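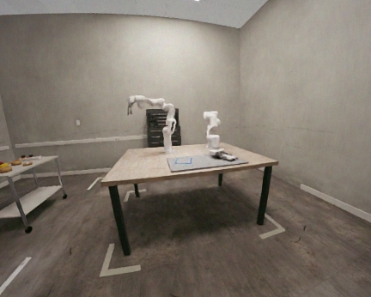
November, open day notes. Written up the same evening, 18:00 onward, so some of the order may be off.

Present from our side: me, Halina Lis, Tobiloba Dauda. Binta Lawal came over from Pliltholm after lunch and stayed to the end. Gangadharan Suvarna was on the sign-in desk and has the sheet. 39 names on it, not counting the two who came back for a second look.

Setup was the two-arm table in simulation, run on the big monitor, with the Trondmont controller in the loop. Room model is the one Tobiloba finished last week: table, gray mat, blue tape square on the mat, drawer units against the back wall, snack cart on the left, white tape corners on the floor. I had wanted to strip the cart out to save render time. Halina wanted it in, and she was right. Visitors went straight to the doughnuts and asked if the robot was going to serve them. It gave us a way into talking about reach.

Ran the demo in 6 sessions. Each one the same:

Start from rest, both arms.
Left arm out toward the cart side, gripper down, hold.
Right arm stays folded over its end of the mat.
Right arm picks the small part, places it in the blue square.
Both arms home.
Questions.

Session 1 went clean. Session 2 the right arm placed the part on the tape line instead of inside it. Same thing in session 3. Tobiloba found the mat angle in the task file was from the old layout, where the mat sat straight to the table. Fixed before session 4 and no misses after that. We should read the mat pose from the room file and stop typing it in by hand. I've said this before, and now there's a witness.

Session 4 was the school group. They asked the best questions of the day. One wanted to know what happens if both arms want the same spot. Showed them the stop behavior by dragging the left target across to the right arm's side. Left arm slowed, waited, and went on once the right one was clear. We hadn't rehearsed that and I would like it in the script next time, it got more attention than the pick and place did.

Another asked why there is tape on the floor in a room that isn't real. Explained that the marks match the ones in the lab, so if the real table gets bumped we can put it back where the model says it is. Aminu Dauda has the job of re-measuring these. Last check was before the drawers were moved, so it needs doing again.

Session 5, controller dropped the connection when I switched views. Monitor kept showing the last pose and I talked over it for a while before noticing. Restarted, lost a few minutes. Log says timeout at 300 ms, which is the default from Drilurmont's driver and too tight when the renderer is loaded. Left it alone during the event. To be changed and tested tomorrow.

Session 6 was mostly people from other labs, including two from Olatunji. They were less interested in the task and more in how we keep the room model current. Halina took that one. Short version: one person owns the file, changes go in with a note, and furniture moves get reported. The last part is where it falls down.

Comments worth keeping:

- Shadow under the table is too dark, makes the floor tape hard to see at the back. Binta's point, agreed.
- Several people couldn't tell which arm was about to move. Add a label on screen or call it out loud.
- The left arm reaching out past the table made people think it was going for the drawers. Maybe pick a different hold pose.
- Text on the handout too small.

To do:

Tobiloba - mat pose from room file.
Me - driver timeout, then a long run with view switching.
Aminu - floor marks, table legs.
Halina - reply to the Olatunji people about sharing the room file. Check with Gangadharan first for the email addresses, one of them is hard to read.

Demo machine is still logged in under the guest account. Leave it until the logs are copied off.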